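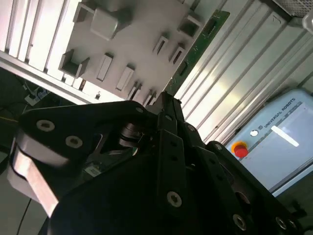
1. Title and scope

Talk title: "Taking a desktop PC apart with two arms in a shared workshop." The project name is Morport. The cell is at the Hastiren workshop, and it gets set up and cleared in one evening session.

Scope for tonight: table, fixture plate, gripper fingers, pose handling. Vision gets one section near the end. No budget discussion; the parts list is in the handout.

Point out the plate behind the finger. Every pocket and slot on it is a place where the gripper can reach a known position. The finger tapers toward the tip, so it will go into a narrow slot, but the link plates are much wider and set the real clearance. Most of our early crashes were link against plate. The tip was usually fine.

Mention the red stop button on the control box. House rule at Hastiren: a person stands within reach of a stop whenever an arm is powered. The rule applies to slow jogging as well.

2. Table and frame of reference

Slotted aluminum extrusion throughout. Slots are convenient for clamping and poor as a datum. A T-nut can settle at a slightly different angle each time it is tightened, and a plate held by one fastener will rotate under side load. Two fasteners minimum per plate, tightened diagonally.

Base frames for both arms are tied to one corner of the table. We touch off each arm on the same pin at the start of the session. If the two readings disagree by more than the limit in the config file, the run script refuses to start. The check takes 14 minutes when done properly. People will ask whether it can be skipped. It can be shortened if nothing has been unbolted since the last session.

3. Fixture plates

The plates are printed. Draft version first, in the cheapest filament on the shelf, to check reach only. Final version with thicker walls and 13 mm spacing between adjacent pockets where the links need room.

Design rules we ended up with:
Chamfer every pocket entry.
Leave the floor of the pocket open wherever the part allows it. Debris falls through.
Keep tall features away from the approach side.
Print the version number into the underside.

The third rule came from experience. A tall post is useful for hanging or regrasping a part, but it blocks a straight approach to whatever is behind it. Say that the planner will find a path around it and that the path will be slow and ugly.
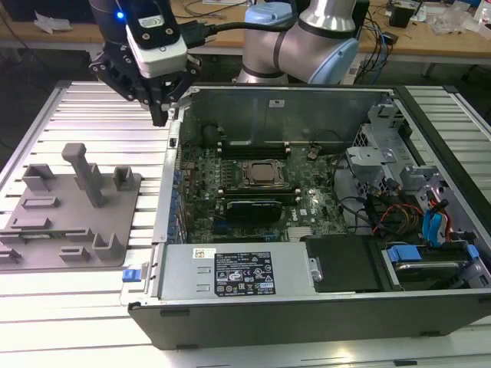 4. The work piece

Desktop tower on its side, side panel off, interior facing up. We picked this class of machine for its latches and caddies. The Dell case has a drive in a blue caddy, and a caddy is a far easier thing to grip than a bare drive.

Order of operations in the current script: memory, expansion card, drive, cables. The power supply stays in. Its removal needs more force than the printed fingers tolerate, and the Jakubowski fingers are still on order.

Stress the safety sequence. Mains lead removed, power button held, case left to stand before any metal tool goes near it. The power supply housing is never opened in our cell.

Cables are the weak point. A board or a card can be modeled as a rigid body. A wire bundle can't, and it moves whenever a neighboring part moves. Our present method is to push the bundle aside with one arm and work with the other. Success rate is poor, and I would like suggestions from the floor.

5. Controller and logging

Nurik is our logging and sequencing layer. It sits on an old laptop and talks to both controllers over a wired switch. Joint states and gripper width go into one file per run. Logs are exported to the workshop file server over NFS, port 2049; anyone copying the setup should check that their firewall allows it.

Watchdog timeout is 1000 ms. If Nurik hears nothing from an arm in that time, it pauses both. Pausing only the silent arm was the original behavior, and it is wrong when the two are sharing a part.
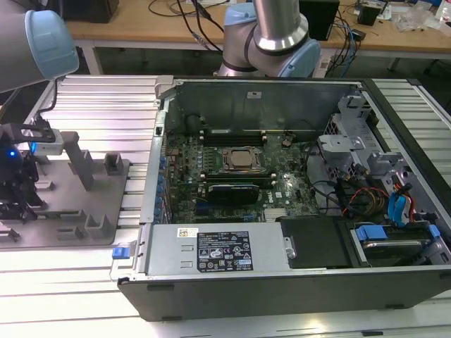 6. Vision and what comes next

Vision in Morport is limited to finding the case outline and a few landmarks inside it. The first attempt used the whole board as a template and failed each time the lighting changed. The current one fits the case edges, then looks for large features with strong contrast. The black label with white print on the power supply works well for this, as does the square metal lid of the processor. Blue plastic seemed a good cue until we listed where it occurs: the release latch, the drive carrier and the SATA cables are all blue, so color alone can't separate a part we want from a cable in the way. Matching now uses color plus position relative to the case corner.

Next steps, read out slowly:
Replace the printed fingers and repeat the grip tests.
Add a dedicated hook for wire bundles.
Rewrite the touch-off check so that one person can run it.
Publish the plate files under the workshop license.

Likely questions:
Will it handle other cases? Only with a new landmark set. The plates carry over.
Why two arms? Holding and pulling at the same time. One arm and a clamp would cover the memory and the card.
Cycle time? Slower than a person with a screwdriver, by a wide margin.

Leave the parts list slide up during questions. Handouts are on the table by the door.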